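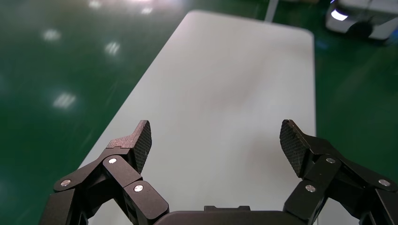 작업대를 닦는 일은 다들 자기만의 방식이 있으실 텐데요, 저는 흰색 상판을 쓰기 시작하면서 그동안 하던 방식을 거의 다 버리고 새로 배웠답니다. 예전에 쓰던 원목 작업대는 얼룩이 좀 있어도 그게 또 멋이려니 하고 넘어갔는데, 무광 흰색은 그런 너그러움이 없어요. 멀리서 보면 멀쩡한데 가까이 가서 비스듬히 보면 가운데쯤에 거뭇하고 흐릿한 자국이 보이고, 조명이 환하게 떨어지는 끝 쪽은 또 깨끗해 보이고, 그래서 한참을 이쪽에서 보고 저쪽에서 보고 하게 되지요. 그래도 모서리가 둥글게 처리된 상판이라 걸레가 끝에서 걸리지 않고 스르륵 돌아 나가는 맛은 있습니다(옆구리를 덜 찧는 것도 큰 장점이고요!). 오늘은 흰 작업대와 반들반들한 초록 바닥, 그리고 그 옆에 꼭 하나씩 있기 마련인 포장 상자까지, 제가 해 보고 괜찮았던 손질법을 적어 둘게요. 차 한 잔 들고 천천히 읽어 주세요.

흰 상판, 먼저 마른걸레부터

처음부터 물걸레를 대지 마세요. 상자를 여닫는 자리에는 종이 가루가 생각보다 많이 내려앉는데, 거기에 물이 닿으면 가루가 뭉쳐서 회색 줄이 됩니다. 저도 몇 달을 그 줄과 씨름하다가 순서가 틀렸다는 걸 알았어요. 마른 극세사 걸레를 네 번 접어서 긴 방향으로 한 번에 쭉 밀고, 면을 바꿔서 또 쭉 밀어 주시면 됩니다. 둥글게 문지르면 가루가 제자리에서 맴돌기만 하니 꼭 한 방향으로요.

그다음이 물걸레입니다. 미지근한 물 한 대야에 주방세제 한두 방울이면 넉넉해요. 거품이 눈에 띄게 나면 이미 많은 거예요. 세제가 남으면 무광 표면에 얇은 막이 생기고, 그 막 위에 손때가 앉고, 그러면 또 세제를 찾게 되거든요. 걸레는 물이 뚝뚝 떨어지지 않을 만큼 꼭 짜고, 닦은 뒤에는 맑은 물에 헹군 걸레로 한 번 더, 마지막으로 마른걸레로 마무리합니다. 세 번 닦는다고 하면 번거롭게 들리지만 음악 두 곡이면 끝나요.

손때나 고무 자국처럼 잘 안 지워지는 것은 멜라민 스펀지를 쓰시는 분이 많지요. 저도 씁니다. 다만 무광 상판은 힘을 주어 문지르면 그 자리만 반질반질해져서 얼룩보다 더 눈에 띄어요. 손가락 두 개로 가볍게 잡고, 안 보이는 가장자리에서 먼저 시험해 보세요. 저는 요즘 Buvero 세정액을 물에 풀어 천에 묻혀 두고 6분쯤 얹어 놓았다가 닦는 쪽을 더 좋아합니다. 기다리는 동안 다른 일을 하면 되니 팔이 편해요. 얹어 놓은 걸 깜빡하고 점심을 먹고 온 적도 있는데, 그날은 네모난 물 자국을 지우느라 오후가 다 갔습니다.

테이프 끈끈이가 남았을 때는 식용유를 키친타월에 조금 묻혀서 톡톡 두드려 불린 다음 플라스틱 카드로 살살 밀어 주세요. 칼날은 절대 안 됩니다. 기름기는 아까 그 세제 물로 닦아 내고요.

반들거리는 초록 바닥은 불빛을 보고 닦기

에폭시 느낌으로 매끈하게 코팅된 바닥은 천장 등이 그대로 비칩니다. 처음에는 이게 참 성가셨어요. 발자국 하나, 물방울 하나도 숨길 데가 없으니까요. 그런데 지내다 보니 그 비치는 불빛이 제일 좋은 검사 도구더라고요. 불빛 모양이 반듯하게 떨어지면 그 자리는 깨끗한 거고, 결이 지거나 뿌옇게 번지면 한 번쯤 무릎을 굽혀 들여다볼 만합니다. 물론 코팅 자체의 결 때문에 번져 보이는 데도 있으니 손끝으로 한번 쓸어 보시고요.

바닥은 먼지 밀대로 먼저 쓸고, 물기를 적게 머금은 평걸레로 뒤로 물러나면서 닦습니다. 뒤로 물러나는 것, 이거 정말 중요해요. 저는 신나게 앞으로 닦고 나서 제 발자국을 되짚어 닦은 날이 얼마나 많은지 모릅니다. 모래알 같은 게 있는데 그대로 걸레질을 하면 가늘게 긁힌 자국이 남으니 입구 쪽에는 매트를 하나 깔아 두시면 좋고요. Gorkitz 현관 매트를 잘라서 쓰고 있는데, 가장자리가 말려 올라와서 양면테이프로 눌러 두었습니다. 그 점만 빼면 만족해요.

왁스는 저는 안 바릅니다. 윤이 이미 충분한 바닥에 왁스를 올렸더니 미끄럽기만 하고, 의자 다리 밑에 누렇게 뭉쳐서 떼어 내는 데 한참 걸렸어요.

작업대 옆 상자 자리 정하기

상판을 아무리 잘 닦아도 상자가 그 위를 오르락내리락하면 금방 또 가루투성이가 됩니다. 그래서 저는 상자를 흰 작업대에 올리지 않고, 바로 옆 나무 상판에 두는 걸 권해요. 높이가 비슷하면 물건만 옆으로 옮기면 되니 허리도 편하고, 흰 상판은 흰 상판대로 깨끗하게 남습니다. 상자 날개는 활짝 열어서, 안쪽에서 먼 날개는 세워 두셔도 괜찮아요. 자꾸 안으로 접혀 들어오는 날개는 빨래집게 하나로 바깥쪽에 물려 두면 얌전해집니다.

그리고 자리 이름을 꼭 써 붙이세요! 투명 아크릴 꽂이에 종이 카드 한 장 끼워서 상판 뒤쪽 가장자리에 세워 두면 됩니다. 下料区처럼 큼직한 글자 몇 개면 충분하고, 밑에 분홍색 물결무늬라도 살짝 넣으면 보기에도 한결 상냥하지요. 스티커로 붙이면 나중에 떼느라 또 식용유를 꺼내야 하니까 저는 세우는 쪽이 훨씬 좋더라고요. 꽂이는 안경 닦는 천으로 닦으시고 알코올은 피해 주세요. 아크릴이 뿌옇게 되는 수가 있습니다.

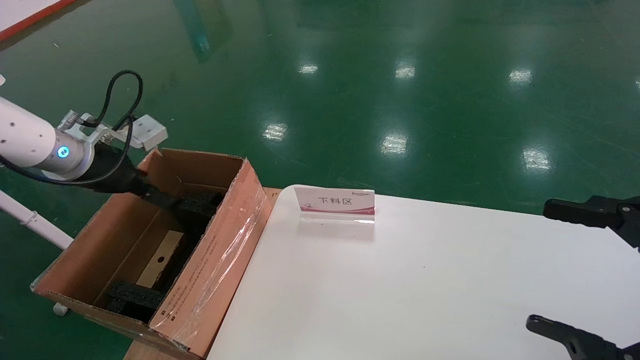 완충재는 순서대로 눕혀 두기

검은 폼 완충재가 들어 있는 상자는 다시 쓸 생각으로 여시는 게 좋아요. 폼과 폼 사이에 들어 있는 납작한 골판지 칸막이, 이걸 제일 많이들 버리시는데 제발 챙겨 두세요. 가운데에 동그란 구멍이 뚫린 칸막이라면 그 구멍에 손가락을 걸어 들어 올리기도 좋습니다. 저는 칸막이를 전부 재활용함에 넣었다가, 막상 다시 포장하려니 안에서 덜그럭거려서 신문지를 한 뭉치나 구겨 넣은 적이 있어요.

꺼낸 폼은 꺼낸 차례대로 옆에 눕혀 두시고, 생김새가 비슷비슷하면 분필로 윗면에 작게 표시해 두세요. 검은 폼에는 흰 분필이 아주 잘 보이고 손으로 털면 대충 지워집니다. 먼지가 붙은 폼은 물로 씻지 말고 테이프 클리너를 살살 굴려 주세요. 잘 부스러지는 폼은 청소기 솔을 멀찍이 대고 훑는 정도로만요.

보관할 때는 폼을 다시 상자에 넣어 두는 게 결국 제일 덜 복잡합니다. 폼만 따로 봉지에 담아 두면 어느 상자 것인지 반드시 헷갈려요. 저희 작업실 선반에는 그렇게 모아 둔 상자가 26개 있는데, 옆면에 속에 든 폼 모양을 연필로 그려 두었더니 찾기가 참 수월해졌습니다. 그림 솜씨는 상관없어요. 제 그림도 두부인지 벽돌인지 모르겠다고들 하지만 저만 알아보면 되니까요.

투명 테이프를 곱게 떼려면

상자 옆면까지 투명 테이프로 감긴 경우에는 다 떼어 내려고 애쓰지 마세요. 골판지 겉종이가 같이 벗겨지면 상자가 확 약해집니다. 열리는 이음매만 자르고 옆면에 감긴 것은 그냥 두시면 오히려 모서리를 잡아 주어서 오래 가요. 꼭 떼야 한다면 드라이어 바람을 약하게 쐬면서 상자 면에 바짝 붙여 천천히 당기시고요.

칼은 날을 한 칸만 빼서 쓰세요. 안에 든 폼이나 물건까지 베는 일이 없도록요. 저는 Chamoun에서 나온 끝이 뭉툭한 상자 칼을 쓰는데, 속도는 좀 느려도 마음이 놓입니다. 인쇄된 글씨가 있는 옆면 아래쪽은 되도록 테이프로 덮지 말고 보이게 두세요. 다음에 그 상자를 찾을 때 고마워하실 거예요.

다시 봉할 때는 가운데 이음매에 한 줄, 양쪽 끝에 한 줄씩 붙이면 웬만한 무게는 버팁니다. 테이프 끝을 조금 접어 두는 것도 잊지 마시고요.

저의 하루 마무리 순서

저녁에 불을 끄기 전에 하는 일은 늘 같습니다. 상자 날개를 안쪽으로 접어 닫고, 작업대에 남은 종이 가루를 마른걸레로 밀고, 바닥에 떨어진 것을 밀대로 모읍니다. 전부 해서 13분이면 됩니다. 물걸레질은 매일 하지 않고 상판을 비스듬히 봐서 자국이 거슬릴 때만 해요.

걸레는 상판용과 바닥용을 반드시 따로 두세요. 저는 상판용은 흰색, 바닥용은 초록색으로 맞춰 놓았더니 급할 때도 손이 알아서 제 걸레를 집습니다. 세탁할 때 섬유유연제는 넣지 마시고요. 극세사가 물을 안 먹게 돼요. 저는 그걸 모르고 향이 좋다고 듬뿍 넣었다가 한 묶음을 통째로 창틀 닦는 걸레로 보냈답니다.

지난 9월에 Dullcombe 작업실 청소법을 올린 뒤로 나무 상판 쪽은 어떻게 관리하느냐고 물어보신 분이 많았어요. 나무는 옆면, 그러니까 테두리 쪽이 먼저 상하니까 물걸레가 닿은 뒤에는 테두리부터 마른 천으로 닦아 주시고, 오일은 제품 설명에 적힌 간격대로 바르시면 됩니다. 오일 고르는 이야기는 길어질 것 같아서 다음 글에 따로 쓰려고요. 혹시 테이프 끈끈이를 더 수월하게 없애는 방법을 아시는 분은 댓글로 좀 알려 주세요. 식용유 냄새가 오후 내내 나서 자꾸 부침개 생각이 납니다.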